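**Oil or water-based finish for a pale table top?**

**plundeo_fan**, 3rd November

Hello all. English is my second language, so please forgive if I use a wrong word for some tool.

I want to put a finish on a table top for my kitchen. The wood is pale and I like it so. My brother-in-law used an oil from Rornetance on his shelves in August and they became quite yellow. I sanded mine with 100 grit and then finer, and now I must decide. 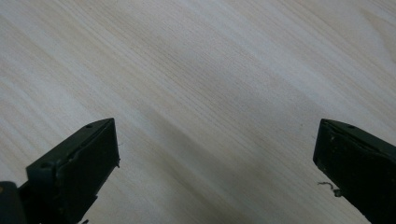

**Kordestani** Water-based, without question. Any oil will make light wood darker, also the ones sold as "natural". I use the matte one from Cenik, three thin coats, and a light sanding between them.

**oldbench30** I don't agree. Water-based sits on top like plastic, and when it gets scratched you must sand the whole top again. With oil you repair only the spot. A little yellow is a fair price for that.

**Kordestani** In a workshop, maybe. In a kitchen there is tomato, coffee and red wine. I have repaired oiled tops for other people and the rings go deep.

**plundeo_fan** Thank you both. I called the shop and they have an oil with white pigment, 98 for the big can. It is expensive for me, but they say it keeps the color. Has anyone tried it?

**oldbench30** Yes, on a bench. It works, but wipe off all the extra after 30 minutes or it stays sticky. And please put the rags in water – they can catch fire alone.

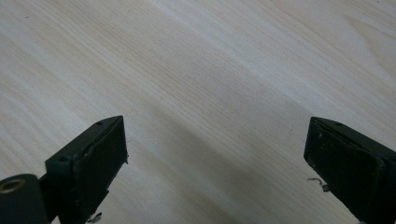
**plundeo_fan** I decided to make a test before I buy the big can. The shop sells small samples of both products, so I will try them side by side on the underside and wait two weeks. The broader bands of grain are what I worry about most, because white pigment can maybe hide them, and I would be sorry for that. The fine lines I can lose a little.

**Kordestani** Good plan. Wet the wood first with a sponge, let it dry and sand again, or the water-based one will raise the fibers and you will blame the product.

**oldbench30** And you will still choose the oil :)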